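Buying the second cell: a talk with the shop lead at Fliren

Fliren does board repair and rework, mostly small batches. The shop lead (asked not to be named) had one hour between a delivery and a budget call. We talked equipment money.

First question, why a second robot cell now? "Lead times. If I order in October I get it when I get it. So I'm ordering early."

The quote came from Rullus. Arm and controller fine, no surprises. The extras are where it hurts. "Everybody budgets the arm. Then its fingers, fixtures, cables, spare fingers. I put 2593 dollars down for fixtures alone and my boss thought it was a typo."
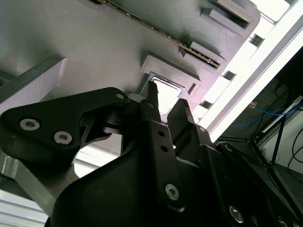

Gripper fingers at the square socket on a 3D-printed fixture.

Printing their own fixtures helps. A panel costs them almost 483 dollars in material and hours, she says, and they plan on 4 per cell. "You will redo it. The board moves a hair, you print it agian."

Grippers? She looked at Fleneo too, cheaper, but the fingers were too wide for her parts. "Small parts, thin tips. Bring your own part to the demo. I didnt, the first time."

And training. Five days, on the quote as a seperate line. She'd push for it to be included. "Ask. Worst they say is no."

Then the phone, budget call moved up. She took the folder and went.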